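Small parts, thin metal: Larasati Ngui on teaching grasps by hand

When Larasati Ngui began recording manipulation data at Triditz, the objects were mostly cups and blocks. Her current set is jewellery, sorted in and out of an open box in ordinary bedrooms.

"A ring is a poor object for a depth sensor," she said. "It's thin, it reflects, and the middle is a hole. We stopped using depth for this set and kept only the colour video and the jaw width."

The demonstrations are done with hand-held grippers, and the set now holds 1,339 of them. Ngui discarded 195 others, most for lost tracking.
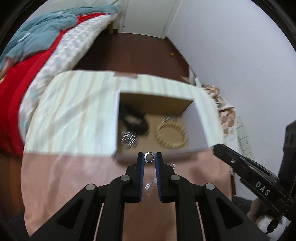
A thin ring held upright between the ridged grip pads.

Blurred video was kept. Her colleague Syafiqah Ngau argued for removing it, then trained the policy both ways and found the filtered version did worse on approach. "The wrist moves fast near the box," Ngau said. "If you cut those segments, the policy never learns that part of the path."

Soft surfaces remain the harder problem. On a desk the fingertips can stop at a known height. On fleece they press in, and the ring shifts or tips.
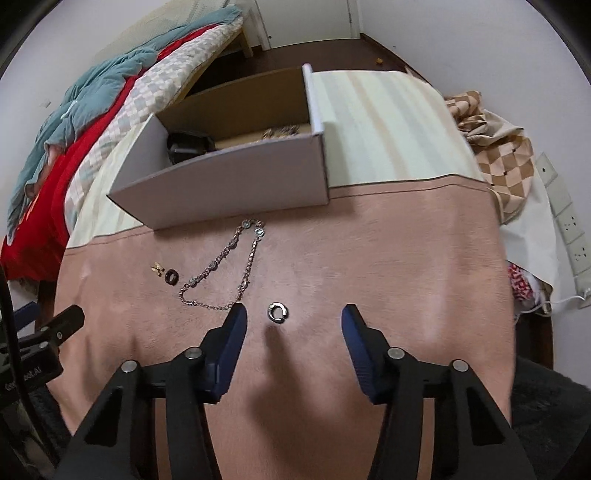 Open fingers on either side of a silver ring on pink fleece.

Ngui labels the last part of each approach by hand — 819 are finished — and marks the first point at which the cloth deforms. She expects to complete the labels by July. Whether the method carries over to chains, she would not say. "We have two people labelling. Chains can wait."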